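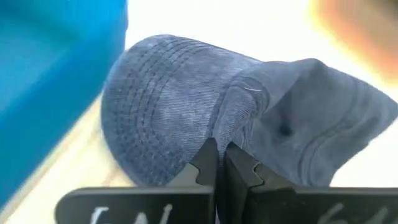
Home News Kids' Corner Puzzles Ask Us

Search this site Go

How Does an Idea Turn Into a Law?

November 14, 2020
By Rhea Lumbao

I get a lot of mail from kids, and this week a great question came from a reader named Abena Ackah. She wants to know who gets to make the laws, and whether a kid could ever start one. Good one, Abena!

Let's make up our minds about a law first. Say you live in a town called Sowah, and you think every school there should have a longer recess. (I'm with you.) You can't vote on it yourself, but you can write to the person who speaks for your area. That person is called a representative.

If your representative likes the idea, it gets written down very carefully. Now it has a name – it's a bill. A bill is a law that hasn't grown up yet.

What happens to a bill?

First it goes to a small group of lawmakers. They read every line, ask questions and invite people to come and talk. Teachers might come. Parents might come. Sometimes kids do too! Plenty of bills stop right there and never get any further. 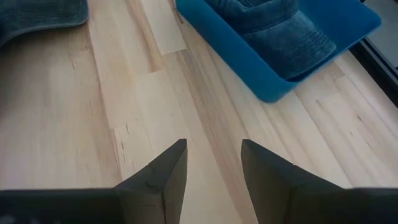
Time to vote

If the small group says yes, all the lawmakers get a turn. They argue, and I mean they really argue, sometimes until after dinner. Then they vote. Pretend there are 70 of them in the room. If 64 vote yes, our recess bill passes easily.

Many places have two groups of lawmakers, called houses, and the bill has to get through both of them.

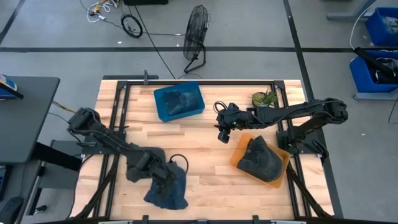
After that it lands on the desk of a leader, like a governor or a president, who can sign it. Signed bills become laws. The leader can also say no, and the word for that is veto. Lawmakers can sometimes vote again and beat a veto, but they need a lot more yes votes to do it.

So, Abena, yes, a kid can start one. Write your letter, get your friends to sign it, and put your representative's name at the top.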